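Gripper trials, round two – quick update from the bench

Short one this month, deadline is in an hour. The Kusberg two-finger set has been on both arms since early March and we've got 593 logged grasps so far. Same controller settings as the Fikell pair, same table, same list of 13 test items. Cable routing still a nuisance – the loops behind the wrist catch on the forearm if you rotate too far.

First impressions: slim fingers much better on thin stuff, bags and bands especially. Soft items are another story. Force limit had to come down 2 notches before we were happy, and the Mladenović controller dosen't like changing it mid-run. Restart needed every time. Fix promised, no date.

Fara camera comparison is on hold untill the second mount turns up. Anyone with a spare 5 mm spacer plate, please shout.

Full grasp table goes on the shared drive once it's cleaned up. Bag and band task below, both arms on it.

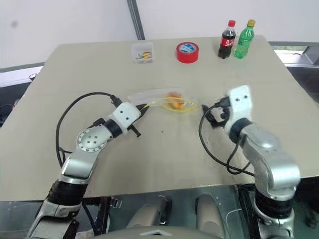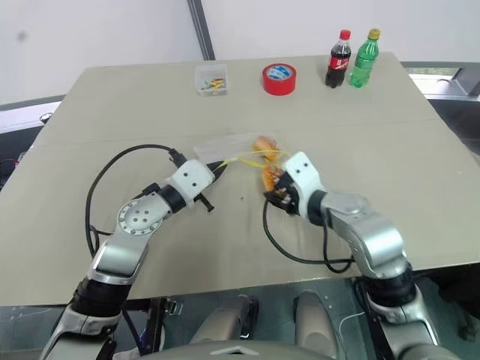

Both photos: two-arm work with the black grippers, test table.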